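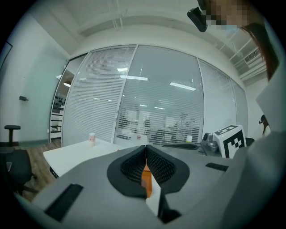
Cleaning blinds on a glass office partition without taking them down

We rent a meeting room in Stokthorpe with a glass partition along one side, split into panels, and white horizontal venetian blinds on every panel. They haven't been cleaned since we moved in and I can see dust on the slats when the ceiling lights are on. One panel is much wider than the others and I don't fancy lifting that blind off. Is there a way to do them in place? I have 11 slats in our small kitchen blind at home and even that takes me ages.
Posted by Wummont

prikix
Yes, you can do them in place. Lower the blinds fully and tilt the slats until they are nearly closed, then go over them from top to bottom with the soft brush on a vacuum cleaner, on low suction. Tilt them the other way and do it again.
After that, use a barely damp microfibre cloth with a drop of washing-up liquid. Hold the end of each slat with your other hand or it will bend. Aluminium ones crease easily and the crease doesn't come out. Leave them down and open until they are dry.
Do the glass last — you will drop dust on it whatever you do. I'd allow 4 hours for a whole wall, and two people is much better than one.

Zarei713
Old sock over your hand. Works fine.

Stokthorpe_Lettings
Check your lease first. In some of our buildings the blinds belong to the landlord and cleaning is already in the service charge. If it is down to you, ask for a quote before giving up a day to it. We had 8 blinds done in May while the office was shut for the evening, and they were all back to normal by the morning.
Don't spray anything straight on to the slats — it runs into the cords and leaves marks.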